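FOR IMMEDIATE RELEASE
Aug 4, 2025

Foda pauses Jaleck shelf-picking software after gripper fault, fix now in testing

I run the small company behind Jaleck, the software that tells two-armed picking robots how to get groceries off a shelf without making a mess of it. Most of our releases are happy ones (new customer, new feature, please come see us at the trade show). This one is about a fault, and I wanted to write it myself so it didn't get sanded down into nothing.

The short version: release 14 of Jaleck had a bug that could make a gripper close harder than it was told to, and keep closing. We've pulled it. No one was hurt. If you're a customer still running it, please stop and go back to release 13 today, and if you need a hand doing that, call us and we'll stay on the line while you do it.

Now the long version, for anyone who wants it.

Our first sign of trouble came from Bravo, a grocery fulfilment outfit that had been running Jaleck on a pair of arms in its night-time packing area. Their shift lead sent us a short note saying the left arm had crushed a can of soup and then carried on to the next item as if all was well. We get crushed-can notes now and then. Cans dent, labels slip, somebody stocks a shelf crooked. So our first answer was to ask for the logs and suggest they check the finger pads, and I'm sorry about that, because it cost us time. The second note said the arm had done it again, and that this time it had shoved the shelf hard enough to trip the cell's light curtain when a box tumbled out the front.

That got everyone's attention. Bravo hit the stop, locked out the cell and left it locked out, which was the right call and I've thanked them for it more than once. We asked all our other customers to pause the same evening.

Finding the cause was a slog. The arms were fine. The grippers were fine too – Andent, the independent testing lab we brought in, put both of them on a bench and couldn't get either one to misbehave on its own. The trouble was in our code, in the bit that hands over from "reach" to "grasp" when both arms are working the same shelf. If the two arms asked for a grasp at very nearly the same moment, one of them could end up with the force limit meant for an empty hand instead of the gentle one meant for a tin or a carton. An empty hand gets a high limit because we use it to clear a jam. You can see where that goes.

What made it worse is that the watchdog, the part that's supposed to notice when the measured force is way over the requested force, was comparing against the wrong number as well. It had picked up the same bad limit. So as far as the software was concerned, everything was within bounds, and it said so in the log in nice tidy green text. I've been doing this a long time and that one made my stomach drop a little.

We rebuilt the situation in simulation and ran it over and over. Out of 1,526 simulated picks with both arms on the same shelf, the fault came up 14 times. That sounds like a small number until you think about how many picks a busy site gets through in a shift! It never came up with one arm working alone, which explains why our older single-arm checks sailed right past it. We had added the two-arm mode in December and hadn't written nearly enough tests to go with it. That's on us, and mostly on me, as I was the one keen to get it out the door.

The shelf in our simulation is nothing fancy. We wanted ordinary groceries in ordinary shapes, spread over different levels with plenty of room between them, so that if a grasp went wrong we'd know it was the timing and we wouldn't be arguing over whether two items were jammed together. Both arms start low and out in front with the grippers open, and we shift the starting moment of each one by tiny amounts from run to run.

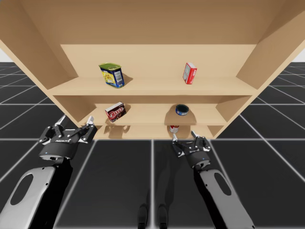
Round things turned out to be the fussiest, by the way. A carton gives a bit when it's squeezed and the force climbs slowly enough for a decent watchdog to catch it. A can is stiff until it isn't, and by then you've got a dent. So the new watchdog looks at how fast the force is rising as well as how high it's got, and it takes its limit from a separate source that the grasp code can't touch. If the two disagree, both arms stop where they are and stay stopped until a person comes over and clears it. They don't let go by themselves, as a dropped can on a hard floor is its own kind of problem.

We've also turned off simultaneous grasping altogether for now. One arm waits for the other. It's slower, yes, and a couple of customers have already told me so (fair enough!), but I'd like to sleep at night, and so would they.

The corrected release is with Andent for bench testing. After that it goes back to Bravo for 50 supervised hours with the guarding up and a person at the stop button, and only then to anyone else. I'm not going to put a date on it. We'll send each customer a plain written note when it's cleared, along with the full fault report, including the parts that don't make us look clever.

A few practical things for customers. Please don't try to patch release 14 by lowering the force settings in the menu – the bug ignores that menu completely. Keep your logs, even the dull ones. If you've had crushed or dented stock in a two-arm cell and written it off as bad packaging, we'd like to hear about it, and we'll cover the cost of the damaged goods. Rental and licence fees for Jaleck are on hold for every affected site until the cell is back up and running.

Foda makes Jaleck picking software for grocery and pharmacy shelves. Media and customer questions can go through the contact form on our website, and the ones about this fault come straight to me.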